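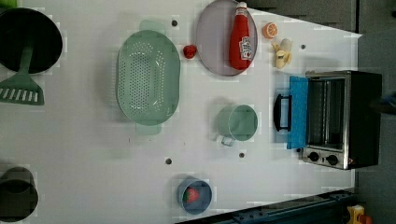

Kitchen table for the Somumell club run, toaster oven door open

tableflip_92
Monday's layout for the sorting task. Fruit goes in the blue bowl, ketchup stays on the plate. Our best score is 90 out of 102 and I would like to retire on that.

nirnis_fan
Move the colander. It takes up half the reach for no points.

tableflip_92
Colander is in the rules. Page two. I too was sad.

gearlash
Rules say "a strainer." Ademholm used a tiny one last year and no one blinked.

nirnis_fan
Ademholm also finished last.

gearlash
Unrelated! Their gripper code was 836 lines of if statements.

oldmotor
I'd worry more about the oven door. Start with it closed and make the arm open it, or Aliyu will beat you on bonus points again.

tableflip_92
We tried. The oven moved. The door didn't.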